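Runidley Supper Hall: Part-Time Table Host Wanted

Posted December 21, 2019

Runidley is a former feed store that now serves supper four nights a week to people who did not feel like cooking. We seat 30. We have been reviewed once, in the Flakalia newsletter, which called us "plentiful." We had it framed.

We are looking for one table host to start in January and stay at least through May, when the college students come home and begin asking us for jobs they will leave in August.

What the job is

You greet people, seat them, carry plates to them, and carry the plates away again when there is less on them. You will explain the menu, which is short: there are 2 main dishes, and one of them is always the casserole. Regulars will ask you what is in the casserole. They know what is in the casserole. They want to hear you say it.

You will also answer the phone. It rings mostly between five and six, and a good share of the callers want Platel Tire, whose number is one digit off from ours. Please be kind to them. They are having a worse evening than you are.

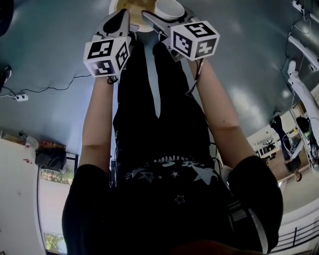
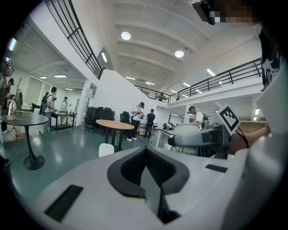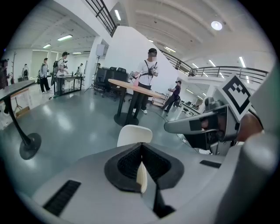 What we need from you

You should be able to stay on your feet for a four-hour shift and carry a full tray through a swinging door that swings back sooner than you'd like. You should be able to add up a check when the register goes down, as it does whenever the dishwasher and the coffee maker run together. Restaurant experience is nice. We have also done well with a retired bus driver and a man who used to sell pianos.

We can't use anyone who calls guests "you guys" at the Alaoui family table. Grandmother Alaoui has views on this and shares them with the whole room.

What you get

Hourly pay a bit above what the diner across the road offers (we checked), plus an equal share of tips. Supper before every shift. A locker with a door that closes if you lift it first. Closed on all major holidays, and on the opening day of trout season, when we wouldn't have customers or a cook.

How to apply

Write to Doaa Tahiri, who runs the front of the house, at Runidley Supper Hall, P.O. Box 783, or hand her a note any evening before we open. Tell her which nights you can work and the last thing you ate in a restaurant that you would order again. Résumés are fine but keep them to one page. She reads them standing up.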